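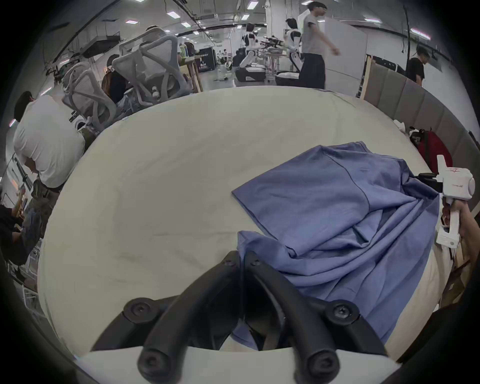
Fig. 4. Blue shirt on the folding table, one gripper in each hand.

Section 4: Shirt folding with the hand-held grippers

The club handout says a new member can record good folds after one practice run. I doubt it. Plan on eight bad ones first.

1. Spread the cream cloth over the table and pull it tight. Creases are tolerable. Ridges are not, as the fingertips catch on them.

2. Drop the shirt from chest height. Do not arrange it. Borislav Mladenović's group spent most of February on shirts laid out neatly, and the policy they trained gave up at the first real wrinkle.

3. Hold the black gripper in your left hand and the white one in your right. Open and close each fully 2 times.

4. Find a seam before you grab anything. The Dosow guide says to start at the collar, which assumes you can find the collar.

5. Pinch, lift slowly, and lay the fabric down. If you drop it, keep recording.

6. Stop after 15 folds and swap with your partner.

Note: The Maltex score sheet rates a fold by its outline only. A shirt can pass with a sleeve balled up inside. Check by hand and write down what you find.

Caution: Keep your free fingers clear of the jaws while they close.

Jasmina Petek keeps the list of rejected runs. Read it before you claim a success rate at the Bavgate meet.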